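Serve Reception in Our School Volleyball Program: Term Project Report

Section 2: What we did

Our question was simple. Does a passer do better starting deep and moving forward, or starting up close and moving back? Everybody on the team had an opinion (loud ones!), so it was a great thing to test.

We used the old gym at Rinaldi, which has the lower ceiling, and ran all the serves in October before practice. Sudheer Pillai served every ball so the server would stay the same. He has a nasty float serve, and by the second week his shoulder was letting him know it. We graded each pass from zero to three, the way our coach does during matches, and typed the grades into a Runus spreadsheet.

In total we logged 2039 serves. We planned on 2000, but the last group wanted to finish their rotation and we were happy to let them.

Section 3: What we found

Starting deep won, and by more than we guessed. Passers who started deep got a two or a three on 73 percent of float serves. Short serves were the exception, and two of our liberos hated starting deep for exactly that reason. One of them passed better from up close the whole way through, so we wouldn't tell a coach to move everybody back.

The most fun part was watching the footwork change. Players who used to reach with their arms began taking a real first step, and you could hear it, all those shoes squeaking at once. 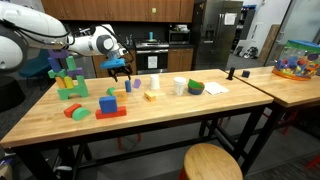 Figure 1. Light blue block in the gripper, block tower on the workbench.

Section 4: Next time

We only tested float serves. Jump serves come in so much faster that the answer could flip, and we really want to know! We would also have two people grade each pass, as we argued a lot over what counts as a two. The team at Pluneo has offered us their gym in the mornings, and Sudheer has asked for a second server.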